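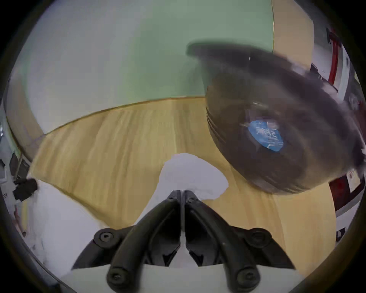 **Can a machine do the ordinary tidying-up in a kitchen yet, or is it still quicker to do it myself?**

It's still quicker to do it yourself. Machines can manage single jobs they've been set up for, but a whole kitchen, with things left wherever they were dropped, remains beyond anything you can sensibly buy.

I ask as someone who has just been quoted £3,916 for a "home helper arm" and has a weak will.

---

**Dukus**

Keep your money. Pots are hard: heavy, round and seldom where you left them. Cloth is worse. A mug has the decency to stay mug-shaped when you pick it up, but a tea towel is a new object every time. I had an arm on trial in July and set it to putting cloths in a tub. It did 20 tries and managed a few, at a pace that made me want to apologise to my teenager.
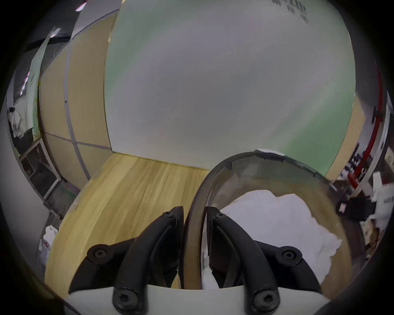
*Cloth in a clear tub, gripper at the rim.*

If you must spend something, a second-hand dishwasher was £295 near me and needs no training.

---

**Seok**

depends what you mean by chores. mine hoovers fine

---

**Molero**

Hoovering is the one they've cracked, provided you tidy the floor first, so you're now the robot's cleaner. Ask the seller to show it folding a shirt you brought yourself. Mine rang back after 47 minutes to say the demo unit was being updated.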